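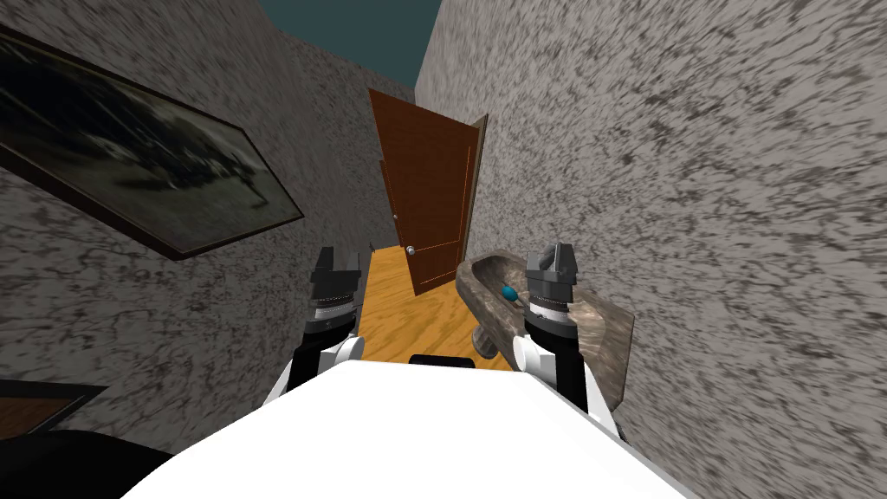 J'y suis allée un peu à reculons, je l'avoue. La journée portes ouvertes de Vimis tombait un dimanche (le dimanche 8 juin 2025, grand soleil, tout le monde au lac), et Noémie Bouchard m'avait vendu ça comme « une matinée sur les règles de sécurité des robots ». Vous imaginez mon enthousiasme ! Eh bien j'y suis restée jusqu'à la fermeture.

On commence par la salle de simulation, et c'est là que j'ai passé le plus de temps. Un couloir virtuel, une porte en bois entrebâillée au bout, un robot blanc à deux bras et une petite balle bleu-vert dans un bac qui imite la pierre. Lucie Kowalchuk, qui animait l'atelier, nous a tout de suite parlé de la porte. Chez eux, une porte qui n'est pas complètement fermée compte comme une porte ouverte : quelqu'un peut arriver, donc vitesse réduite pour les deux bras. J'ai trouvé ça sévère, et puis j'ai pensé à mon fils qui déboule partout sans frapper...

Deuxième règle maison, les pinces. Quand l'une travaille au-dessus d'un bac, l'autre reste en attente, doigts vers le haut, et ne bouge pas tant que la première n'a pas fini. Un monsieur a demandé pourquoi on ne gagnait pas du temps en faisant travailler les deux. Lucie a souri et lui a montré le registre des collisions simulées : 207 lignes ! Il n'a plus insisté.

Autre chose que j'ignorais : un geste doit passer 1 000 essais virtuels avant d'être autorisé sur une vraie machine, et 3 000 s'il se fait dans un passage étroit. Tavion Sorensen, de chez Ouellet, trouvait le chiffre arbitraire et l'a dit bien fort. La discussion a duré, le café a refroidi.

L'après-midi, atelier avec Aparecida Nogueira sur le marquage au sol et l'arrêt d'urgence (à portée de main, jamais derrière un meuble, je vais y penser à l'atelier). Un peu long, chaises affreuses.

Côté pratique : c'est gratuit, il faut s'inscrire, et le parking de Ploruvholm se remplit vite, prenez plutôt le bus. La prochaine visite est prévue en novembre. J'ai déjà réservé deux places, Noémie vient avec moi.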